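**Subject: Re: [sim-grasping] When may we call it a successful placement?**
**From:** Akash Dixit
**Date:** 15 October 2022

Hello all, and thank you for being so patient with me, as I promised a reply to this one ages ago and then went and got buried in the Pondura release (which is out now, hooray, and please do tell me what's broken in it).

The folks at Maltness wrote:

> We've been scoring household pick-and-place runs against the May draft and keep arguing over the end of the episode. Some of us mark it as done once the object has been let go over the target. Others want the hand well clear and the object at rest. We have 722 simulated runs waiting on a decision, and we'd rather not score them twice. Could the list settle on a wording? We'd also welcome a view on whether a grasp check belongs in the same rule.

I'm firmly with the second camp, though I do see why the first one is tempting (the numbers look so much nicer!). My trouble is that a single view of a hand close to an object tells a reviewer very little by itself. It might be going in or coming away, and I've sat with scorers, good careful people, who read the very same still in opposite ways.
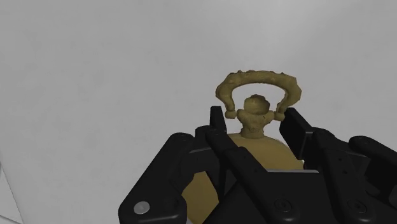

So my proposal for section 2 is to keep the grasp and the placement as separate checks, each with its own evidence. For the grasp, the log should show contact on opposing sides and the object moving with the hand when the hand lifts. Fingers that look closed aren't enough, please. Anyone who has watched a simulated object slide quietly out of a hand that seemed to have it beautifully will know what I mean.

For the placement I'd suggest this wording, and do pull it about as much as you like:

- The object is in contact with the named surface and with no part of the robot.
- It stays at rest for 700 ms after the last finger contact ends.
- The surface is named in the task file before the run, down to the part. "Toilet lid, closed" is a surface; "toilet" is an invitation to a quarrel.
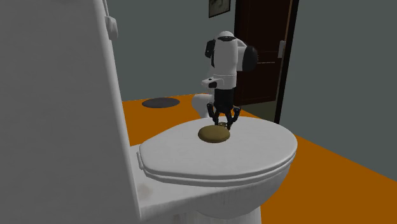 The last of those matters more than it may seem, I think. Nishad's old task files just said "bathroom", and we spent a good long while going back through them deciding what everyone had meant. Fixtures with lids and hinges are the worst for it, and I'd be glad if we also recorded whether the lid was free to move or fixed in the model.

One question I can't answer is what to do with runs where the hand brushes the object again on its way out. Fedeo's scorer restarts the clock, and that seems fair to me, but I know it punishes narrow spaces rather hard.

Maltness, if you can bear to hold off scoring until a few more people have chimed in, I'd be grateful. I'll put whatever we agree into the draft myself.

Warmest wishes,
Akash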